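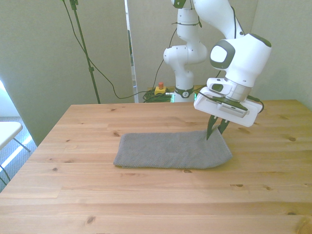

Our college robotics club is preparing a towel-folding entry for the student manipulation contest held at Prustness in February, and we request guidance on the grasping stage. The task requires the arm to take a folded towel, open it and fold it again within the allotted time. Our practice material is a gray towel on a pine table, and the approach to the corner is made with the hand tilted and the two green fingers slightly open. In our last round of 20 attempts, the fingers held a single layer in 13. In the others they either took several layers together or closed above the cloth. The club has 10 members, most of them in their first year, and we would prefer a remedy that does not require new hardware. Is the angle of approach the likely cause, or should we look first at how the height of the table is set in the software?

Posted by Velow Student Robotics, October 21, 2024

**Kusalach_Lab_Desk**

Please examine the table height before changing anything else. A natural wood surface is seldom perfectly level, and a single height value entered for the whole table will be correct in one area and wrong in another. We advise the following procedure:

1. Remove the towel and bring the fingertips down slowly at each corner of the work area and at the center.
2. Record the height at which contact is made.
3. Enter these values as a plane, or as a small table of offsets if your software does not accept a plane.
4. Repeat the full set of 20 attempts without altering the angle.

If the results improve, the angle may be left as it is. If they do not, reduce the tilt in small steps and keep a written log of each change. Students frequently adjust two settings at once and are then unable to say which one had an effect.

Keep the emergency stop within reach of the person observing the test. A fingertip pressed into a table at an angle can bend before the arm registers the force.

**towelbot_parent**

Have you tried a thicker towel? Our school team used bath towels and had fewer problems. I do not know whether the contest rules permit it.

**Nair Teaching Workshop**

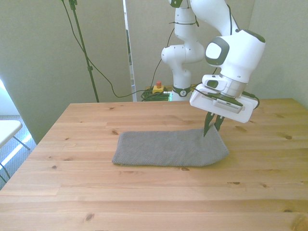 *Reading time: 1 min*

The previous reply on table height is sound, and we would add a point concerning the cloth. When one finger goes down into the towel near its end and the fabric bunches there, the grip is being made on a gathered fold and the number of layers held is left to chance. Our classes are taught to place the lower finger just outside the edge, slide it inward along the table, and close only after the slide is complete. The slide should be short - a long one pushes the towel out of position.

Terry-type cloth also catches on itself. Shake the towel out and refold it by hand between attempts, in the same manner each time, so that the attempts may be fairly compared.

Regarding the thicker towel, please consult the contest rules before purchasing any. The Prustness rules name the cloth to be used in each division, and practice on a different weight may have to be repeated later.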